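February, late, past midnight

Both arms are moving! Both of them, at the same time, on the same table, and neither one hit the other. I have to get this down before I go to bed or I'll lie there going over it anyway.

Started after supper by redoing the cable run on the left arm. The old one pulled tight every time the wrist turned past a certain point, and then the encoder would drop out and the whole thing would go limp. I gave it another 10 inches of slack and a fatter loop at the elbow. Ran it back and forth for a good while with my hand on the power switch and got no dropouts. So that was the problem all along, and I spent most of January blaming the Polance board. Sorry, board.

Then the bracket. Arūnas Mägi came by the workshop with the new print, version 26 by his numbering (he counts the ones that failed halfway, I don't). It fits. The screw holes line up, I didn't have to file anything, and I think I whooped loud enough to bother the people upstairs. He wants to do the next one with thicker walls. I say leave it alone until it breaks.

We did the home positions together, him reading numbers off the laptop and me nudging joints. Left shoulder ended up at 668, which is nowhere near what I had written on the tape, so the tape is coming off tomorrow. Gripper closes at 234 now. Any tighter and the motor starts to hum, any looser and things slide out on the way up. I tried it on a marker, a spoon, the handle of the glue brush. The spoon is hopeless. Too thin and too slick, and it spins around in the fingers every single time. I want to try a strip of bicycle tube on the inside of the jaws.

What I really wanted to get to was tools. A spoon is a spoon, but if it can hold a screwdriver steady then we can start on the Lerton job, and that's the thing I've been dreaming about since we began!

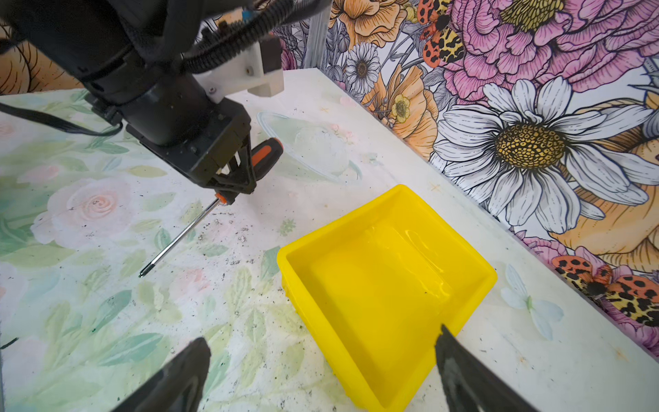 The trick is going to be the angle. If the handle sits even a little crooked in the jaws, the tip ends up way off by the time you get down the length of the shaft, and the arm has no idea. Arūnas thinks we should set the tip from the wrist camera each time. I'd like to make a little stand so the tool always gets picked up the same way. We argued it over tea and agreed to try his first, mostly since mine needs a stand and his needs an evening of typing.

Still to do: sweep the table (specks of junk all over it again), order more cable sleeve, write down the new shoulder number somewhere that isn't tape. Toivonen called about the spare motor and I forgot to call back.

My back hurts and I smell like solder. I'm going in again at seven, before work, to run both arms through the slow routine once more.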